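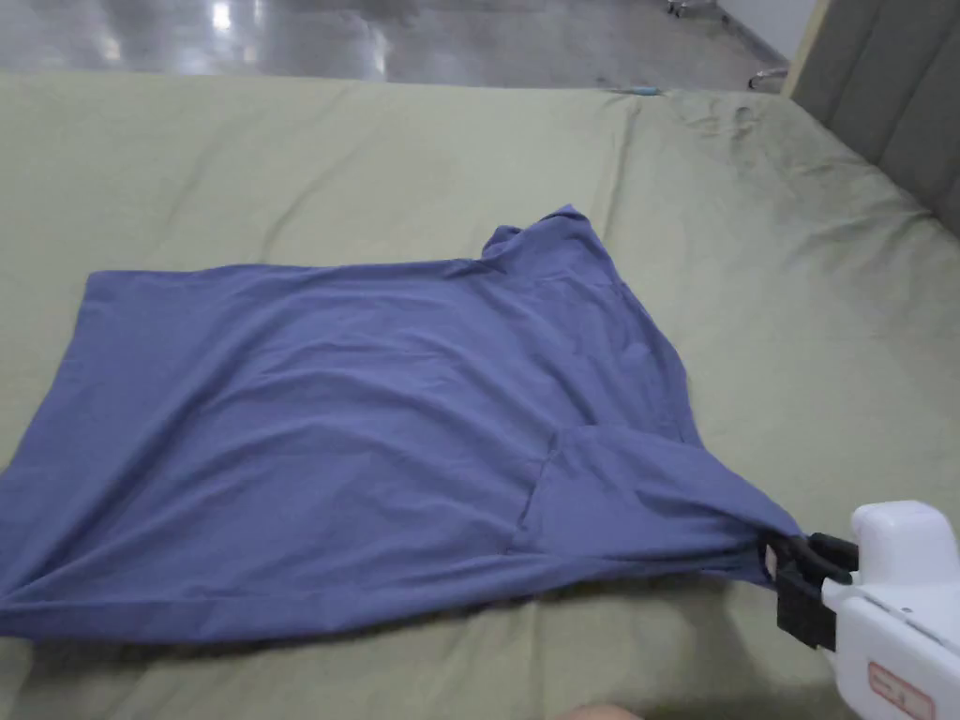 Opinião | Casa e rotina

Dobrar em cima da cama é que é

Vou dizer já: a mesa de passar está sobrevalorizada. Comprei uma da Mevora em setembro, abri-a 2 vezes. O resto do tempo, cama. Roupa azul em cima do verde, estica-se com a mão, fica um vinco aqui e outro ali, paciência. Uma T-shirt não é um lençol de hotel.

O Ivar Hovland, meu vizinho, defende o contrário. Superfície dura, mangas para trás, tudo ao milímetro. Demora 90 minutos por cesto. Noventa! Eu nesse tempo dobro, arrumo e ainda janto.

E o algodão mole não colabora, isso é verdade. Puxa-se uma ponta e ela torce, a gola levanta, a costura foge na diagonal. Num tampo liso escorrega tudo. No tecido da cama agarra um bocadinho – e é esse bocadinho que faz a diferença.

Dizem-me que dá cabo das costas. Talvez, se a cama for baixa. A minha não é. Ajoelho-me quando são muitas peças e pronto.

O que me irrita é a culpa. Gavetas em fila, cores por ordem, como se uma camisola mal dobrada fosse falta de caracter. Visto-a amanhã de manha, amarrota no autocarro antes das 8. Para quê tanto rigor?

Dobrem em três, ao meio, gaveta. Chega.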